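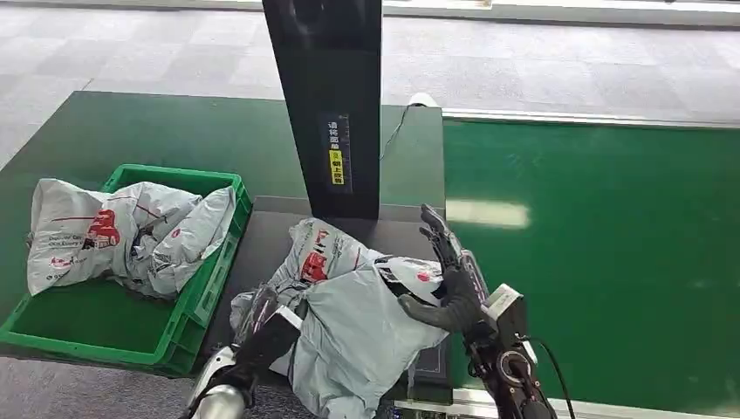
Who has to sign off before a parcel-sorting robot runs next to people?

Posted Fri 26 March by Vanags

We have a two-armed sorting station that takes soft mailers out of a crate and moves them over to the belt. Until now it has run with the area roped off. The plan is for one person to stand on the crate side and swap crates while the arms are live. Our manager says the arm vendor's paperwork covers this. I read the manual and it only talks about the arm, with no mention of the hands or the belt. What do we need on file before we start? We are in the US, one shift, 8 people on the floor.

Eglė Mägi
The vendor's paperwork covers the arm as a component. Your station is the arm plus the hands, the belt, the crate position and whatever the person is doing there, and somebody has to do a risk assessment for all of that together. Look at ISO 10218-2 for the integration side. The US version is R15.06, so ask which edition your integrator worked to. If there was no integrator and you put it together yourselves, that job is yours.

What I would want in the folder:

Risk assessment with the crate swap written out as its own task
Stop distance or force measurements, taken at the speed you run
Who can change the speed settings, and how that is locked
Lockout steps for clearing a jam on the belt
Date and name for each e-stop check

Film and soft bags need their own line. A bag can hang off a hand or drape over the table edge, and people grab for it without thinking. Write down that nobody reaches in for a bag until the arms are in a protective stop.
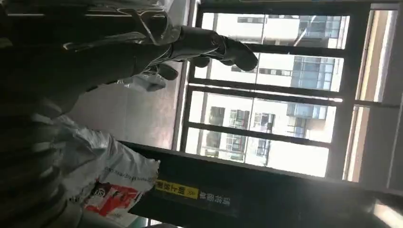 Does swapping to different hands mean the risk assessment has to be redone?
Treat it as a change and review the assessment before running again. New hands can alter the reach, the pinch points and the weight at the end of the arm, so at minimum repeat the measurements that depend on those.

Pristitix
We just put tape on the floor 90 cm out and never had a problem. Check with your insurance.

Grirstead
Tape is fine as a reminder but it doesn't stop anything. The distance has to come from your own stopping time and how fast a person can walk in. Ours came out at 835 mm on one side and more on the other – measure both. And keep the old versions of the assessment when you update it; we got asked for ours from September.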